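The Quorum Clause

How one line in the Clakley charter came to decide what the state legislature could and could not pass

The charter of the Clakley Regional Water District runs to 300 sections. Section 6 is one sentence long. It states that no rate, fee or bond may be adopted unless a majority of the directors "then holding office" is present when the vote is called. For most of the district's existence the sentence was treated as routine. Since last November it has been the subject of two lawsuits, one attorney general's opinion and a bill that took up most of a legislative session.

The dispute began with vacancies. The district board has 11 seats. By the end of summer four of them were empty: two directors had moved out of their divisions, one had resigned to take a state job, and one seat had never been filled after the previous election drew no candidates. Seven directors remained. Under the charter wording, four of the seven made a quorum. Under the state's general open government law, which measures a quorum against all authorized seats, six were needed.

In November, five directors met and adopted a connection fee for new buildings. The meeting was properly noticed, the agenda was posted on time, and the minutes were approved without correction. The fee passed four to one.

A developer with property in Stondville, on the eastern side of the district, paid the fee under protest and sued for a refund. Its complaint did not argue that the fee was too high or that the district lacked authority to set it. It argued that the meeting had not been a meeting.

What the general law says

State law on quorums was rewritten after a series of incidents in which small boards with many empty seats took large actions. The rewrite fixed the denominator. A board authorized to have 11 members needs six present to do business, whether 11 people hold office or seven. The purpose given in the bill analysis was to keep a shrinking board from making decisions that a full board might reject.

The same statute contains an exception for entities whose charters "otherwise provide." Charters granted by special act of the legislature fall under the exception. Charters adopted by local petition do not.

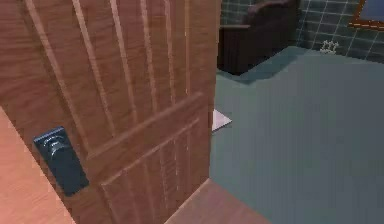
The Clakley district has some features of both. It was formed by petition, and its original boundaries were set by a county court. The legislature later passed a special act confirming its creation, extending it over Stondville and restating its charter in full. Whether that act granted a charter or only confirmed one is the question both lawsuits turn on.

The district takes the position that a restatement by the legislature is a grant. The special act recites every section, including Section 6, and uses the word "enacted." The developer's position is that confirming acts are common, that they exist to cure defects in formation, and that they have not in the past been read to change an entity's legal class. Each side found appellate decisions in its favor. None of those decisions involved a quorum.

The second suit was filed by a group of ratepayers and sought the opposite result. They wanted the fee upheld, on the ground that its loss would shift the cost of new mains onto existing customers. The court allowed both cases to proceed and set them on the same schedule.

The opinion

The attorney general was asked for an opinion by the chair of the senate committee that oversees special districts. The opinion ran to nine pages. It declined to address the Clakley fee, citing the pending litigation, but it answered the general question: a confirming act that restates a charter in full "may" qualify under the exception if the legislature intended it to.

Counsel for other districts read the opinion closely. A survey of special acts on file with the state library shows dozens that follow the Clakley pattern, many drafted from the same template. If the exception applies to one, it plausibly applies to the rest. If it does not, some of those districts may have adopted rates at meetings that fell short of a quorum.

Bond counsel had the most immediate concern. The Tekard Utility District, which has a similar act, postponed a planned bond sale after its attorneys declined to issue an unqualified opinion. Its board had eight of nine seats filled when the bonds were approved and seven directors in the room, enough under either rule. The difficulty lay in an earlier rate order, adopted by a smaller group, that supplied the revenue pledged to the bonds.

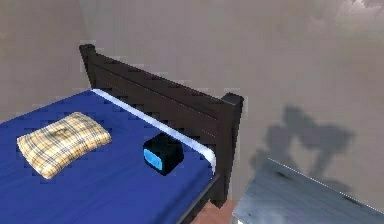
The bill

The response in the legislature took the form of a validation bill. Such bills are a regular part of a session. They declare that past acts of a local government are valid despite procedural defects, and they typically exclude matters already in court. The first draft did exactly that. It validated every rate, fee and bond adopted by a district with a restated charter, and it left the two Clakley suits alone.

The house committee added a section that went further. It directed all special districts, whatever the source of their charters, to use the general quorum rule starting with the next fiscal year. It also required a board that fell below the general quorum to notify the county, which would fill seats by appointment until the board could act again.

Districts divided over the second part. Larger ones, with contested elections and full boards, did not object. Rural districts did. Several told the committee that they had trouble finding candidates who both lived in the correct division and owned no interest in a firm doing business with the district. The Myung Valley district, which has fewer than 2,000 connections, submitted a letter stating that it had not held a contested election in 12 years. A fixed denominator, it wrote, would leave its board unable to approve payroll during any period with three vacancies.

The senate removed the quorum section and sent back the validation language by itself. The house refused to concur. A conference committee was appointed late in the session and produced a report with three changes.

First, the general quorum rule would apply only to rates, fees and bonds. Payroll, repairs and contracts below the bidding limit could be approved under the charter rule.

Second, the county's power to appoint would begin 90 days after notice, giving the board time to fill its own seats.

Third, districts with small service areas could petition the state to reduce the number of authorized seats. A district that went from nine seats to five would need three directors present in place of five.

The report passed both chambers by wide margins. It took effect without the governor's signature.

What remains open

The new law does not settle the Clakley cases. Because they were pending when the bill passed, the validation section does not reach them, and the quorum section looks only forward. The trial court must still decide what the special act did.

A ruling is expected before the district's next budget. If the fee is struck down, the amounts collected since November would have to be refunded, and the board would need to adopt the fee again with six directors present. It could do so now. Three of the four vacant seats have been filled by appointment, and the fourth will be on the ballot.
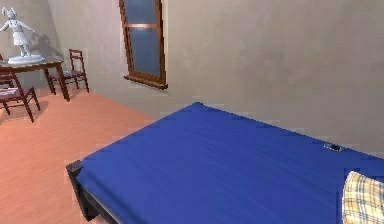
A bed with a blue sheet and a plaid pillow.

The refund question is more complicated than the fee itself. Several builders passed the charge through to buyers as a line item at closing. The charter says that refunds go to the party that paid the district. It does not say whether that party must turn the money over to anyone else, and the purchase contracts filed as exhibits are not uniform on the point.

There is also the matter of earlier votes. The district's own review of its minutes, produced in discovery, identified two other meetings at which fewer than six directors were present for a rate vote. Both are covered by the validation section unless a court finds that they are so closely tied to the November fee as to be part of the same case. The developer has asked for that finding. The district has opposed it, and the motion is set for argument with the rest.

Section 6 itself has not been amended. The legislature overrode it for three categories of decision and left it in force for the others, so the board now works under two quorum rules. The posted agenda marks each item with the number of directors required to vote on it.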